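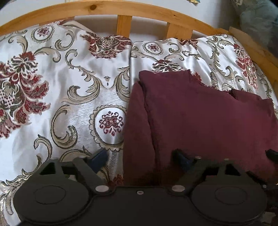

A pine bed will see out three mattresses if the bolts are kept tight, one customer remarked at the counter, and it makes no sense to send one to the tip over a wobbly leg.

The remark was made at Brennan, the second-hand furniture shop in Coscombe, which has opened its upstairs floor as a bedroom department. Until September the space was used for storage. It now has room for beds to be put together and made up with sheets and pillows, so that people can see the whole thing before they pay for it.

The shop says beds have always been hard to sell in pieces. A headboard leaning against a wardrobe with its side rails tied up in string does not look like much, and buyers often walked past without knowing what it was. In the old layout downstairs there was space for one bed at a time. The others were kept flat against the back wall and had to be pulled out on request.

Most of the beds that come in are pine, and many of those have curved headboards with upright slats. The style was common in British homes for years, and a lot of them are now being cleared out of spare rooms. Oak and painted frames come in less often and tend to go quickly. Metal bedsteads are taken only if all the fixings are present.

Prices for a single frame start at £65 and for a double at £80. Mattresses are not sold second-hand, but the shop will check the size of a frame against a mattress the buyer already has. It advises people to measure the mattress itself and not go by the label, as older beds were sometimes made a little shorter than those in the shops today.

Before a bed goes upstairs it is put together, checked for movement at the corners and cleaned with a barely damp cloth. Sticky marks are taken off with a little white spirit. Light scratches are left alone unless the seller has agreed to have the wood sanded. Honey-coloured pine is difficult to match once it has been sanded in one place, and the shop would sooner sell a frame with a mark on it than one with a pale patch.

Missing bolts are the most common problem. The shop keeps a drawer of spares and will fit them at no charge where it can. Broken slats under the mattress are replaced with new timber cut to length, which adds £20 to the price for a full set.

Bedding is sold in the same department. Patterned satin has been the most asked for, particularly damask designs with flowers and scrolls in red and beige against white, which stand out well against pale wood. Plain cotton sets are cheaper and are stacked on the shelves by the stairs. Bramodska, the textile stall from the covered market, supplies part of the range and takes back any sets that have not sold by the end of the season.

Pillowcases can be bought in pairs without the duvet cover. The stall recommends washing satin ones inside out on a cool wash and hanging them up straight away, as creases are awkward to get out once the fabric has dried. Any ironing should be done on the reverse with the iron on a low setting, particularly where there is shiny thread in the pattern.

Two large pillows side by side will usually fill the width of a small double, according to the stall, and people with that size of bed may find that cushions on top of them end up on the floor. Its own preference is for a single cushion in a plain colour.

Not everyone is pleased with the change. The upstairs floor has no lift, and customers who cannot manage the stairs have asked for at least one bed to be kept at street level. The shop says a single bed will be set up near the front window once the dining tables have been moved to the side room. Staff will also bring bedding down on request.

Delivery within Coscombe is included for any bed sold from the department. For addresses outside the town it is carried out by Clumix, and the charge depends on distance. Frames are taken apart for the journey and the bolts are bagged and taped to the headboard. Putting the bed back together at the other end can be arranged when the delivery is booked, and buyers are asked to clear the room first and to say if there is a tight turn on the stairs.

People who want to sell a bed should send the measurements and mention any repairs. The shop will not take frames with woodworm, or bunk beds without their ladder and guard rails.

The bedroom department is open from 10am to 4pm, an hour shorter than the ground floor. Parking behind the shop is for loading only.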